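Sorneo Kitchen Task Pack
Simulated chores for arm-and-hand robots

Product overview

The Task Pack is a set of simulated kitchen counters for testing how well a robot arm handles ordinary chores: setting out a platter, moving fruit, clearing a board. It runs on Sorneo Base 11 and later. Each chore ships with a start layout, a goal check and a time limit.

Contents

16 chores, 200 start layouts per chore
Arm models with two-finger and multi-finger hands
Scoring tool with log export

Current results

Our reference controller was run on every layout in August. Single pick-and-place chores finish in most runs. Chores with two or more steps do not. Wiping and stacking remain unreliable - a person does both faster and with fewer drops. We do not recommend using a Task Pack score as evidence that a robot is ready for a home kitchen. Contact with soft items is simplified, and liquids are not modeled.
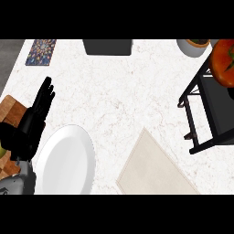
Counter layout with multi-finger hand, cutting board and oval platter. Simulated view.

Requirements

Graphics card with 16 GB of memory. Full install takes over 800 GB with all textures; the reduced set omits high-detail surfaces. Custom arms can be loaded if joint limits are defined.

Technical contact: Regula Ruchti
Licensing: Konrad Gisler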